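Chapter 7
Surfaces and Wear

7.1 Introduction

Wear is the gradual loss of material from a surface that moves against another body. It is seldom dramatic. A door hinge, a bearing and a tooth all lose material in amounts too small to see from one day to the next, and the loss is normally found by weighing, by measuring a profile, or by noticing that a part no longer fits.

This chapter deals with abrasive wear, in which hard particles or hard high points cut or plough a softer surface. Adhesive wear is left to Chapter 8. Readers who have not met the hardness scales should first work through section 3.4.

7.2 Two-body and three-body abrasion

In two-body abrasion the hard material is fixed, as in sandpaper. In three-body abrasion the particles are free to roll or slide between two surfaces. For the same load and the same grit, three-body abrasion usually removes less material, as a rolling particle spends only part of its time cutting.

Cleaning pastes belong mainly to the second group. The particles are carried in a thick liquid, and the brush or cloth presses them against the work. A few become lodged for a time in the bristles and then act as fixed particles, so the division is not a sharp one.

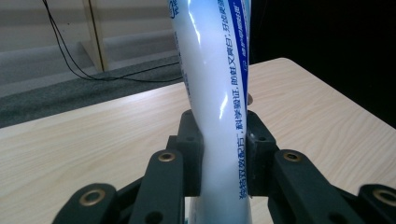

Figure 7.1 Toothpaste tube with Chinese labelling. The printed text refers to protection against cavities and to whitening.

The mass removed depends on the load, the sliding distance and the hardness of the softer body. In its simplest form,

V = kWL / H

where V is the volume removed, W the load, L the sliding distance, H the hardness and k a number without units that must be found by test. Rizvi's trials at the Dostholm laboratory used a load of 65 N over a sliding distance of 1,416 m. Hollis repeated them at 172 N and found k unchanged within the error of the balance -- a result that should not be carried over to much higher loads.

7.3 Surfaces with a direction

The equation treats the worn body as uniform. Many common materials are not. Wood is made up largely of long cells lying along the trunk, and its resistance to scratching differs along and across them. The pattern on a sawn face shows how the cut met the growth rings: close parallel lines where it crossed them steeply, and nested arches where it ran nearly level with them. Both may be found on the same board, and a single value of k should not be quoted for it.
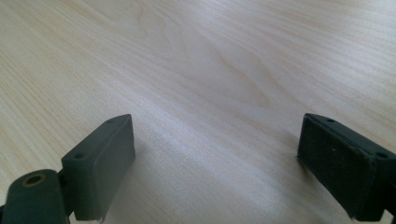 7.4 Measuring the loss

Weighing is the usual method for metals. It is poorly suited to wood, which takes up and gives off water with the air of the room. A profile trace taken across the worn track is preferred, with at least three traces for each track.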